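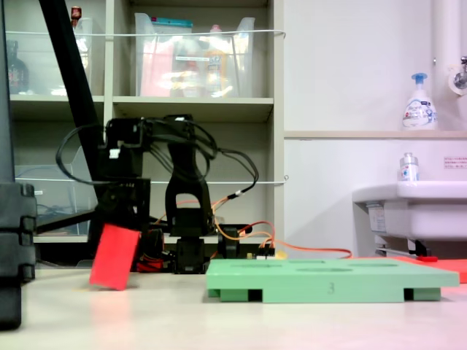 Can a robot arm do chores at home yet?
A few, slowly. Sorting flat items, moving light things across a table and putting them in a set place are within reach.

What about laundry and dishes?
Not reliably. Our arm at Canodley folded a hand towel in roughly 7 minutes, and only when we laid it out first.

How often does it get a simple job right?
In our October trial it placed cards correctly 70 percent of the time. Most misses were bad grips — thin things are hard to pick up off a flat surface.

Is a shop floor easier?
Yes. Parts come in the same way each time. The Jarnham shop has used 3 arms for sorting since last year, with one person watching.

Should I buy one now?
For learning, sure. For housework, wait.

Who answers questions?
Zoila Inga, through the contact form.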